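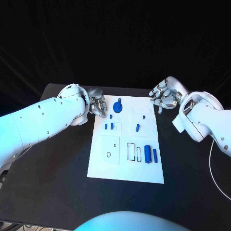 March 21, 2021
Noemi Pruitt
4 shares | 16 comments

3.2 Landing sites and sale of the catch

Fish eaten in Clulladdale comes ashore at two places, the town quay and the smaller slip at Skasurness. Interviews were held at both in December with 21 people who cook or sell fish for a living. Each was asked which species they bought, in what form, and how it was prepared for the customer. Prices were recorded where the seller was willing to give them, but are not analysed in this section.

Ling and saithe made up most of the fish sold at Skasurness. Both were commonly split, salted and hung, and then soaked overnight before cooking. At Clulladdale the same species were sold fresh, mainly as skinned fillets, and salted fish was kept by only four of the sellers. Respondents at the two sites used different names for young saithe. The names are treated as equivalent in what follows.

3.3 Preparation

Figure 4 sets out the stages of preparation from landing to plate for the two sites. The main difference lies in the use of the head and liver. Cooks at Skasurness stuffed the head with oatmeal and chopped liver and simmered it in a covered pot. In Clulladdale the heads were sold for stock or used as creel bait, and the stuffed dish was served only at the Bogale, a harbour café whose owner had learned it from a relative at Skasurness.

Figure 4. Stages of preparation for ling and saithe, by landing site.

Frying was recorded at both sites. Fillets were coated in flour or oatmeal and cooked in dripping, although the Gitano, a takeaway on the quay, had changed to rapeseed oil. Its owner reported that regular customers still asked for dripping.

Soaking times for salted ling varied more than expected. The longest was 16 hours, with one change of water. Cooks judged the fish by pressing the thickest part of the flesh and did not weigh it before or after soaking, so salt loss could not be estimated from the interviews. Samples for laboratory measurement were taken separately and are reported in Section 4.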